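Ticket 522: Bench scale at Clerthorpe drops off the inventory sync
Status: Resolved

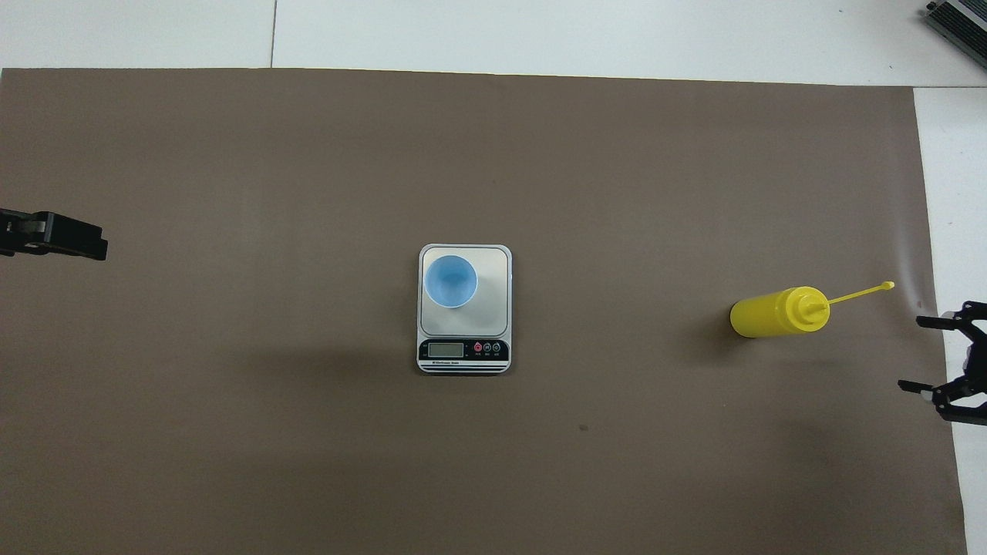
Category: Stock Software / Sync Service

Reported by Paloma Fitzsimmons, Clerthorpe packing room. Assigned to Seul-gi Cho.

Symptom: Weights typed into the Mirnano stock form save locally but do not reach the Nakpan server. The form shows "Pending" and stays there. Small digital scale on the bench is a separate unit; values are entered by hand, so the scale is not part of the fault.

Environment: Mirnano client on the shared desktop, wired network, sync interval set to 300 seconds.

09:40 — Restarted client. Pending records still listed. No error in the client log.

09:55 — Checked server side. Nakpan accepts records from the Irnent site without delay. Fault is local to Clerthorpe.

10:20 — Turned on detailed logging. Each upload stops at record 32 and the whole batch is rolled back. Record 32 has a pasted supplier note in the comment field, longer than the 2000 character limit. The form does not check length on paste, only on typing.

10:35 — Exported the note to a text file, trimmed the field, forced a sync. Batch went through. Paloma confirmed the totals match her paper sheet.

Cause: Oversized comment field blocks the queue with no message to the user.

Workaround: Keep supplier notes as attachments. Do not paste them into comments.

Follow-up: Length check on paste requested from the Mirnano developers. Detailed logging left on at Clerthorpe until the February update is installed. Ticket title kept as submitted.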